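Mondgate HG-12 Hand-Held Gripper and Work Surface Set

Last updated: December 2019
By the Mondgate technical desk
Shares: 17 | Comments: 12

Part number 3263. Supplied as one gripper, one pair of fitted fingers, one pair of spare fingers, one charging lead and the printed practice sheet reproduced in part on this page.

The HG-12 is a two-finger parallel gripper carried in one hand and closed with a trigger. It is used where a task has to be shown by a person first and repeated by a fixed arm later. The fingers, the camera position and the grip width match those of the Mondgate bench arm, so a task shown with the hand unit does not need to be converted before it is used on the arm.

This page covers the gripper and the practice we ask buyers to follow when they use it. The practice sheet is not a safety standard and does not replace one. Sites that run the bench arm alongside the hand unit should carry out their own risk assessment for the arm under the rules that apply where they are. The hand unit is not powered at the fingers and closes only by hand force.

Fingers

The fitted fingers are moulded plastic with a flat inner face. They are replaced as a pair. A worn finger set against a new one gives an uneven grip, and thin parts such as card or washers will turn as the fingers close. Spare pairs are sold under the same colour and profile and should not be mixed with fingers from the earlier HG-8, which are 12 mm shorter.

Check the fingers at the start of each shift:

- Close the fingers fully and look for a gap at the tips.
- Check that the finger screws are seated. Tighten by hand with the key supplied. Do not use a powered driver.
- Wipe both inner faces with a dry cloth. Solvent will mark the plastic.
- Open fully and release the trigger. The fingers should stay open.

A finger that fails any of these is taken out of use and tagged. Firgate, who supply the spares, accept tagged fingers back at the buyer's cost.

Work surface

Most faults reported to us in the first month of use are traced to the table and the lighting over it. The gripper itself is rarely at fault. The surface should be plain, level and matte. A gloss top throws back the lamps and the glare moves as the operator moves. A printed or grained top is usable but makes small parts harder to pick out. Pale tops suit dark parts and dark fingers. Where the parts are white, a mid-grey mat is the better choice.

Tables should be wide enough that the operator can reach the full working area without leaning on the top. Height is set so that the forearm is level when the fingers touch the surface. We do not supply tables. The Setiawan bench frame has been used with the HG-12 at several sites and takes a standard top.
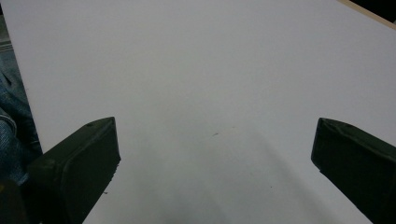 Clearing the surface is the first item on the practice sheet and is done before each run. Everything that is not part of the task comes off the table, including pens, tape, packaging and drinks. The fingers are then held open over the working area and the top is checked by eye. Objects are easy to spot and are seldom missed. Marks are harder: a short greyish smudge or scratch near the middle of a white top, or a dark speck beside the finger, stands out more than its size suggests and should be dealt with before parts are laid out. Wipe first. If the mark stays, enter it in the surface log with its position and carry on. A top with marks across the working area should be turned or replaced.

Shadow is treated separately from marks. The hand unit and the operator's arm will always put some shade on the table. A soft shadow that fades out between the fingers is acceptable. A hard-edged shadow is not, and means that one lamp is doing most of the work. Fit a diffuser or move to two lamps set either side. Do not try to correct it by changing the way the gripper is held.

Operator position

The sheet allows seated or standing work. Whichever is chosen is kept for the whole run. The following apply to both:

- Legs and feet stay outside the table edge. Knees are not used to steady the table.
- Sleeves are fastened or rolled above the wrist.
- The free hand stays off the working area unless the task calls for it.
- Clothing near the table edge may come into view at the side. This is permitted. Face, badges and paperwork are kept out of view.
- Other people stand clear of the far edge of the table during a run.

The point about badges and paperwork is there for privacy and is the one most often skipped. Sites should decide before work starts who may see the recordings, how long they are kept and how an operator can ask for a run to be deleted. These decisions are written down and a copy is kept at the bench. Consent is taken in writing and can be withdrawn.

Runs and breaks

A run is one complete showing of the task, from open fingers over a clear table to open fingers over a finished one. It is not paused. If the operator drops a part, the run is either completed with the recovery included or marked void. Both are acceptable, but the choice is made by the site in advance and applied to every operator.

We set an upper limit of 200 runs per operator per shift. The trigger force is low, but the movement is repeated and the unit is held away from the body. Operators change hands or change tasks at each break. Any soreness of the thumb or wrist is reported and the operator is moved to other work that day. Buyers with their own limits for repeated hand work should use whichever figure is lower.

Shared areas

Where the bench arm and the hand unit are used in the same room, they are not used on the same table at the same time. The arm is stopped and isolated before anyone works within its reach with the hand unit. A stopped arm is not an isolated arm – the supply must be off and locked. The floor marking for the arm stays in place while it is isolated.

Records

One line per run is enough. We suggest run number, task, operator code, finger pair in use, and result. The surface log is kept on its own sheet with the date of the last wipe or change of top. Operator codes are held apart from names. The Banine logging software reads all of these fields from a plain text file and does not need the Mondgate driver.

Specification

Type: two-finger parallel, hand closed
Finger material: moulded plastic
Finger fixing: screw, key supplied
Use: indoor, dry
Service interval: every 17 weeks, or sooner if the fingers fail the daily check
Weight, grip width and cable data: see the data sheet packed with the unit

Not suitable for

Hot parts, wet parts, glass with exposed edges, live electrical parts, food for sale, or any load that needs two hands to lift. The unit must not be used to hold a part while it is being cut or drilled.

Ordering

Quote part number 3263 for the full set. Fingers are ordered by the pair. The practice sheet can be copied freely within the buyer's own site, and changes to it should be marked as the site's own. Units bought before this issue of the sheet can be used under it without alteration, provided that the original finger screws have been replaced with the longer pattern. Replacement screws are sent free of charge on receipt of the serial number.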